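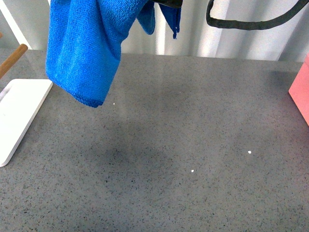

Blue microfibre towel, softly nubby and hanging in folds.

I had a bit of a row with my brother-in-law in November over a box of old jumpers, and I've been meaning to write it up ever since, so bear with me.

He'd seen the flooding in Kallonden on the news and spent a whole evening filling 14 boxes from his loft. Jumpers, odd saucepans, a fondue set, some children's wellies (mostly in pairs). He was glowing. He'd rung me to ask if I could lend him the van, and I said, as kindly as I could manage, that I thought he should sell the lot and send the money instead. Well! You'd have thought I'd suggested drowning the cat.

I do understand it. Giving a thing feels like giving. You hold it, you fold it, you imagine some cold person pulling it over their head and feeling a bit better. Typing your card number into a website feels like paying the water rates. I've sent things myself, and I've had that same warm feeling driving home with an empty boot, and I'm not going to pretend it was a bad feeling or that I'm above it.

But I spent two winters in the sorting shed at Stekitz, the small relief charity down our way, and it changed my mind for good. The first winter we had a mountain of clothes come in after an appeal that had asked, in capital letters, for no clothes. Every bag had to be opened. You can't send a bag on without knowing what's in it, the people at the other end need a list for customs, and quite a lot of what was inside shouldn't have left the house it came from. I found a wetsuit. I found half a loaf. And all that time we were paying for the shed, the lights and the skip. 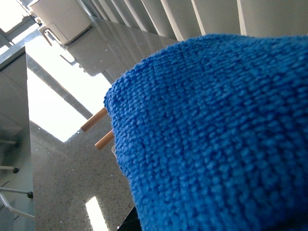
Looped pile, close up, with a few stray fibres at the fold.

Janaka Bandara ran the desk there in those days and kept a tally on the back of the door of every bag that went straight to rag. It had got to 689 by the time I left. He never made a speech about it. He'd just get up, put another stroke on the door and go back to his phone calls, and I think it did more to persuade me than any leaflet.

What he really wanted was money, and he wanted it dull. Blankets can be bought a day's drive from most floods, in the right sizes, from a shopkeeper who has probably had a rotten month himself and could do with the trade. Soap is the same, and so are towels and buckets. Ship all that across a continent and you've spent more on diesel than the stuff was worth, and it arrives when people have stopped needing it and are wanting roof sheets.

Now, I know what comes next, because my brother-in-law said it to me over the phone with some force. How do you know where the money goes? At least a jumper is a jumper. Fair enough, and I don't think charities help themselves here. The last few appeals I've had through the door were all big sad eyes and hardly a word about what had been bought. I'd like a plain page of sums. I'd like to know what went on lorries and what went on the people driving them, and I wouldn't mind a bit if the second figure was a decent one. Drivers have to eat.

I'm less keen on the clever stuff. I tried Skureo, the app that lets you "choose an item" for a family, and spent a happy ten minutes picking out a cooking pot before I found the small print saying my pot was a suggestion and the cash went into the general fund. Which is exactly where I wanted it to go! So why the pot? It treats us like toddlers who have to be tricked into eating carrots. I'd have given the same £30 to a page that said "general fund" at the top, and I'd have felt less silly afterwards.
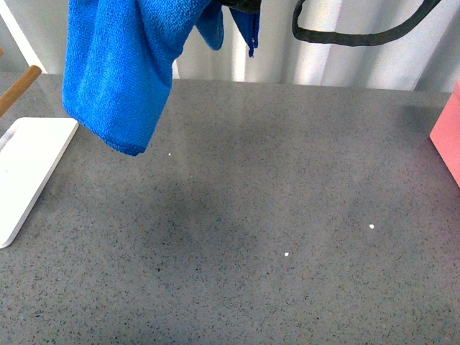
Microfibre towel above a grey speckled worktop.

There are exceptions, and I'd be a fool to leave them out. When the river came up at Mösli, which is near enough that I could cycle there, the hall put out a list at seven in the morning and it was very exact – mops, bin bags, towels, size 9 boots. People brought those things by lunch and they were used by tea. Lovely. If somebody close by asks you for a particular object and you've got it, for heaven's sake take it round. My quarrel is with the unasked-for box and the long road, and with the idea that our cast-offs are a treat for someone because they've had bad luck.

I'd go further and say the best money is the money that isn't attached to any disaster at all. A small standing order, left alone, lets a place like Stekitz rent the shed in the quiet months and have a phone that gets answered. It's the least exciting gift going. You won't get a photo of anyone smiling, you'll get a letter in April with your name slightly wrong.

As for the 14 boxes, we did a car boot sale in the end. He drove a hard bargain on the wellies, kept back two of the jumpers for himself, and sent off what he made the same evening. He still thinks I was rude about the fondue set.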